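Setting Up a Wrist Camera View in Simulation Before You Build the Arm

Most of the expense in a home-built arm is in parts that have to be remade after the first fitting. The camera bracket is the usual one. Rendering the wrist view first costs an evening and settles the bracket angle before anything is printed.

The steps below assume a working arm model and a parallel gripper with two flat fingers. The project used here is Prokano, built on a bench at the Hodby workshop.

1. Attach the camera to the gripper base link, not to the last arm link. If it is attached to the arm link, the fingers turn in the view whenever the wrist rolls.

2. Set the camera 60 mm behind the palm and 91 mm above it. Tilt it forward until both fingertips are visible with the gripper fully open. Part of the palm housing will stay in view. Leave it there – it is a useful fixed reference when the real camera is aligned later.

3. Load a furnished room. Grout lines and wood grain show up lens errors that a plain gray floor hides. Georges Yammine's room file has both.

4. Turn on shadows. At a low shadow map resolution the edges come out stepped. This is acceptable for checking the view, but raise the resolution before using the renders for any detection work.

5. Place a small block-shaped object within reach. Confirm that the fingers clear it when open and that the camera can still see past it when it is held. A tall object may hide the surface beyond it. If so, raise the camera 13 mm and render again.

6. Drive the gripper close to a large flat surface and check what remains visible. Depth estimates are poor on blank panels, so some tiled or patterned area should stay in view.

7. Save the camera pose with the gripper model. Copy the same offsets into the bracket drawing.
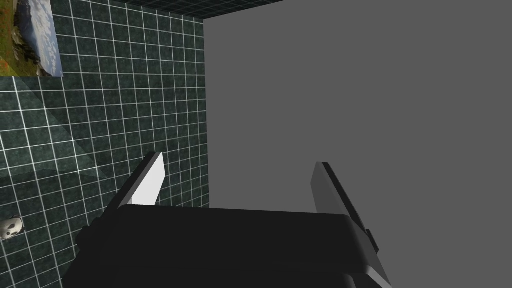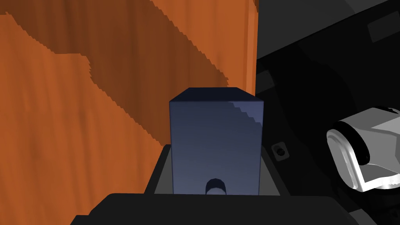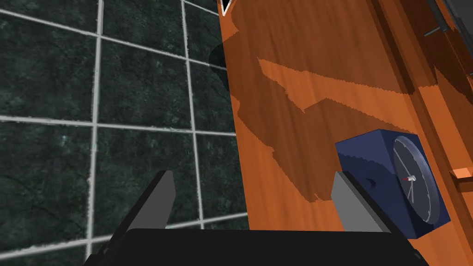 Wrist camera renders. Top: fingers open near a plain gray surface. Middle: dark blue cube held in the gripper. Bottom: fingers open, blue clock beyond the right finger.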